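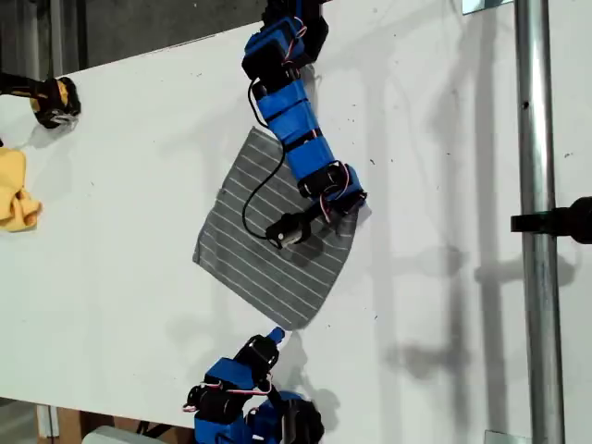
Sang Tiêu

2022年1月24日 暗室ノート

午前中は薬品の作り直し。先週の現像液は瓶の肩まで空気が入っていたので捨てた。新しい液はストックで溶かし、茶色の瓶2本に分けて首まで詰めてある。ラベルに溶解日を書いた。棚の右側が新しいほうなので、使う人は左の定着液と取り違えないように。

今日の目的は、Pirnovで撮った河岸のネガから展示用の候補を絞ること。コンタクトシートは全部で19枚ある。ルーペで見て赤鉛筆で印をつけたが、印が多すぎて選んだことになっていない。Sárköziさんに見せたら「橋ばかりだね」と言われた。確かに橋が多い。橋の下で待っていれば光が安定するので、つい同じ場所に立っていたのだと思う。三月の講評までに、橋の入らないものを半分以上にしたい。

試し焼きは倉庫の壁のコマから始めた。2号のフィルターでf8、段階露光を3秒刻み。12秒で中間調はだいたい合うが、空が紙の白のまま残る。空だけ6秒焼き込んだら屋根の線に沿って暗い縁が出た。手の動かし方が小さすぎる。厚紙を屋根の形に切るのは前にもやって、余計に目立ったのでやめておく。紙から離して、もっと大きく揺らす。

二枚目は3号。壁の漆喰の質感は出るが、戸口の奥がつぶれた。奥に人が一人立っていて、それが見えないとこの写真は意味がない。分割して焼くことにした。軟調で全体を9秒、そのあと硬調で壁だけ5秒。三回目でやっと戸口の人が見えて、壁も眠くならなかった。乾燥後に少し沈むはずなので、明日また昼の光で見て、必要なら全体を半秒ほど引く。

メモ:引き伸ばし機の首のねじがまたゆるい。ヘッドを上げ下げすると右奥のピントがずれる。四隅をピントルーペで見ると、右奥だけ粒子が立っていない。水準器を当てて直したが、二時間で元に戻った。ワッシャーを替えるか、機械ごともう一台のほうに移るか。Umthorpeの共同暗室にいたときも同じ型で同じことが起きて、あのときは薄い紙を挟んで済ませた。今回もとりあえずそれで様子を見る。使う人は焼く前に必ず四隅を確認してください。

昼のあと、スキャンの整理。Pirnovの分を取り込んで、フォルダの中は全部で2,741点になった。ファイル名の付け方が途中で変わっていて、前半は撮影地、後半はフィルム番号で始まっている。後半に合わせるつもりだが、前半のフィルム番号はネガシートの鉛筆書きを見ないとわからない。読めない字が多い。自分の字なのに。今日はフィルム四本分だけ直して終わりにした。

取り込みで気になったこと。自動補正を入れたままだと、霧のコマの黒が勝手に締まる。霧の日は黒がないのが正しいので、補正は全部切って、ヒストグラムの両端を空けたまま保存する。調整は後でやればいい。補正入りで取り込んだ分は109番のコマまで。そこから先は切ってある。前のほうはやり直し。

Stondicoの展示については、まだ枠の寸法が決まらない。壁の長さは聞いたが、柱の位置を聞き忘れた。大きいものを三枚並べる案と、小さいものを一列に置く案とで迷っている。小さいほうに傾いている。近寄って見てもらいたい写真が多いし、戸口の人は遠くからでは見えない。ただ、小さくすると焼き込みの粗はごまかせない。マットは白か、わずかに黄みのある白か。印画紙の地の色と並べてみないと決められないので、見本を二種類借りることにした。

夕方、Sárköziさんと並べ方の話。隣り合う二枚で水平線の高さをそろえるかどうか。私はそろえたほうが落ち着くと思っていたが、床に置いて試すと、そろえた列は一枚ずつ見なくなる。少しずらすと目が止まる。ずらし方に規則を作ろうとしたら、それはやめたほうがいいと言われた。並べた順番は裏に鉛筆で書いてある。消さないこと。

水洗は40分。途中で水温が下がっていたので少し延ばした。プリントは網の上、表を上にして乾燥中。

次回
・戸口のプリントを昼の光で確認
・空の焼き込みをやり直す
・ねじとワッシャーの寸法を測る
・Stondicoに柱の位置を問い合わせる
・停止液の残りが少ない、注文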